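Practical Session 4: Pouring Between Cups
Course: Tea and Table, Beginners
Instructor: Sylvie Perron
Monday, August 10, 2026

You need two or three small cups of the same shape, a cloth and a pot of tea you don't mind losing. Buy the cheap kind. The good leaf stays in the cupboard until September, by which time most of you will have stopped watering the table.

A reminder from last week, as the attendance sheet and the memory of the room don't agree: we fill a small cup to two thirds. A full cup can't be picked up without burning your fingers, and it can't be poured from without a flood. Arsen Holovko has asked me to note that his was "nearly" two thirds. Noted.
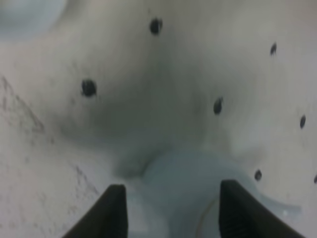 Warm the cups first. Pour in hot water, let it stand while you find your cloth, then tip it out. People skip this step and then complain that their tea went cold, usually to me.

Brewing for today is one pot, black tea, 700 ml of water. Brew it on the weak side. We're studying the pour, and a strong tea leaves a ring in the cup that will outlive the course.

Holding the cup
Grip near the rim with thumb and one finger, on opposite sides. Keep both clear of the stretch of rim the tea will cross. If the cup feels too hot to hold, it is too hot to hold, and waiting a minute is permitted. There are no marks for bravery. (Ambros Kofler, this section is yours.)

Height
Start with the pouring cup a finger's width above the other one. Go higher only when you can land ten pours without a drip. The long thin ribbon of tea you have seen in restaurants takes practice and a table that somebody else wipes.

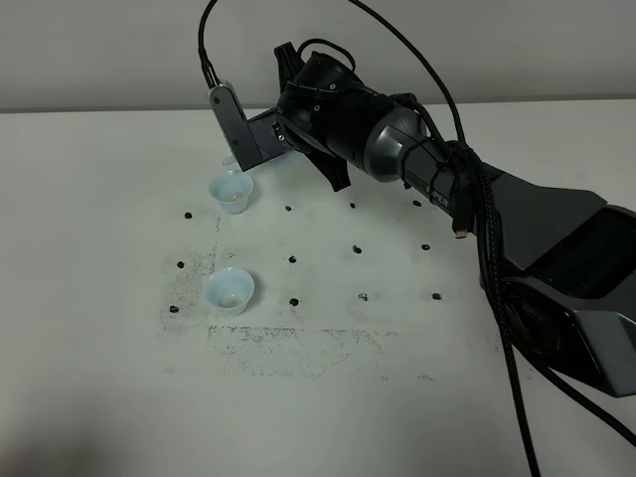 Speed
The first moment of the pour is where the trouble starts. Tip too timidly and the tea clings to the underside of the rim, runs down the outside of the cup and goes up your sleeve. This is called the teapot effect, and it was named by people with wet sleeves. Tip with some decision until you have a clean stream, then hold that angle and follow the tea down as the cup empties.

Stopping
Bring the cup level in one quick movement. A slow stop is another dribble. There will always be a little left at the bottom; leave it. Shaking the cup to get the last drop out is how we lost Yamila Fuentealba's handout — the whole handout, including the part about not shaking the cup.

Aim
Look at the cup you are filling. Everyone looks at the one in their hand. Aim for the inside wall toward the back, where the tea slides down quietly. Straight into the middle splashes, more so with a shallow cup. 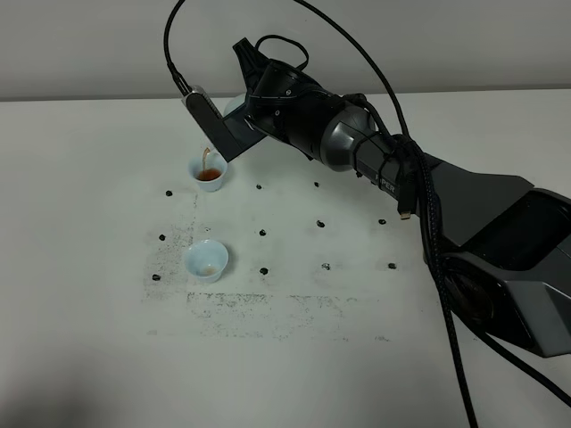
Can I practice at home with cold water?
Plain cold water is fine for grip, height and stopping, and it saves on tea. Add a splash of tea if you want to see the stream against a white cup. Do at least a few rounds with something warm before the assessment, so the heat of the cup doesn't come as news to your fingers.

Before next time
18 pours, cup to cup, in one sitting. Write down how many left the table dry. I will believe any number except 18.

Rinse the cups as soon as you finish and turn them over on the cloth. Cups left overnight with tea in them go to Brigitta Lanz, who teaches the stain removal session and has plenty of material already.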